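In Defense of the Sofa Dinner

Posted 27/03/2020

I grew up in a house where you did not eat on the couch. You didn't eat near the couch. My mother could hear a cracker being opened from two rooms away, and if you were on the cushions when she came in, well, that was your evening gone. 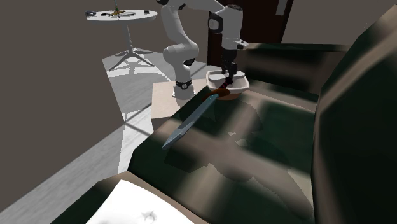 So it took me until the age of 51 to have my first proper dinner on a sofa, with a plate on my knees and my feet up, and I've been making up for lost time ever since! My wife thinks I've gone feral. I think I've just worked out where the comfortable chair is.

The case for the dining table always seems to come down to conversation. Families who sit at a table talk to each other, people say, and I've read this so many times that I stopped wondering whether it matched my own life. Our table in Vallstead was a lovely thing and the talk around it was mostly "elbows" and "who wants the last potato." The long talks, the ones I still remember, happened sideways. In the car, or washing up, or late at night in front of a movie none of us were following. It's easier to say something hard when you aren't being looked at across the gravy.

My friend Karim Kettani disagrees with me about all of this (he disagrees with me about most things, and we've been friends since high school). He owns a table that seats 13, and he uses it. Every November he crams it full and cooks for two days, and I'll admit those are some of the best meals I've ever had. But ask him where he eats on a Tuesday. Standing up at the counter, out of the pan! I'd say my sofa is a step up from that.

I do have some rules, before anyone writes in. Soup stays in the kitchen. So does anything you have to saw at, and anything with beets. Bowls beat plates every time, because a plate on your lap is a ski slope and peas know it. Get a big cloth napkin, bigger than you think you need, and tuck it in like a toddler. And buy the couch in a dark color. We spent years with a cream one from a store over in Prirnach and I never relaxed on it once, dinner or no dinner.

What bugs me is the guilt. People lower their voices when they tell me they eat on the couch, like they're confessing to a hit and run. You worked all day, you cooked the thing or you paid somebody to bring it, and now you'd like to sit somewhere soft. Go ahead. The table will still be there on Sunday, probably with the mail on it.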